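Chapter 6
Setting Up and Maintaining a Single-Arm Bench Cell
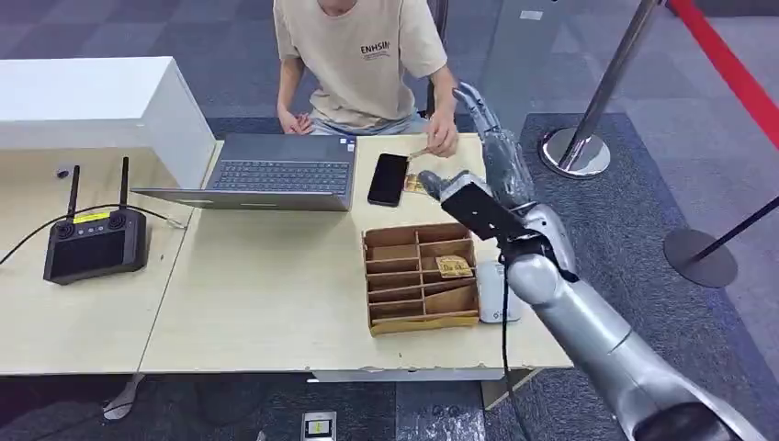
Figure 6.1 A bench cell in use. The hand is above the cardboard tray, with an operator seated on the far side of the table.

The earlier chapters treated the arm, the hand and the controller as separate units. Chapter 6 deals with them as one cell, installed at a fixed bench and kept in working order by the people who use it. The procedures follow those written by Ngaio Kereama for the Wihongi cell at Tindby, where small wrapped packets are picked from a tray and passed across a table.

After working through this chapter, the reader should be able to position a bench relative to the arm base, set the hand's home pose, route and inspect the wrist cable, and keep a service log that another technician can follow.

6.1 The bench as part of the cell

A bench that moves is a common source of picking error. The joint encoders report the position of the arm relative to its own base and carry no information about the furniture. If the table shifts, every taught point shifts with it, and no fault is raised.

Where two tables are placed side by side, as in Figure 6.1, only the table carrying the work is used as the reference surface. The second is for equipment the arm does not need to reach, such as the handheld radio controller. The edges of the reference table should be checked for wear before measurements are taken from them. A chipped edge is a poor datum. At Wihongi, measurements are taken from a steel pin set into the tabletop 40 mm in from the front edge.

6.2 Trays and fixtures

Cardboard trays are cheap and easily cut to a new layout, but they soften with handling and their dividers lean. The tray used at Wihongi is replaced after 100 picking cycles, or earlier if a ledge has sagged. Each replacement is followed by a re-teach of the approach point for every cell in use. Brodie Goodwin's log for January records 34 missed picks, nearly all of them made before the tray was changed.

6.3 Cable at the wrist

The wrist cable is the part of the cell most often repaired. It should hang with enough slack for full wrist rotation and must not rub on the front edge of the table. Inspect it as follows.

Bring the arm to its home pose and remove drive power.
Run a gloved hand along the cable from the wrist down, feeling for flat spots or cuts in the jacket.
Check the strain relief for movement.
Restore power and rotate the wrist slowly through its full range while watching the slack.
Enter the result in the log, including a result of no fault.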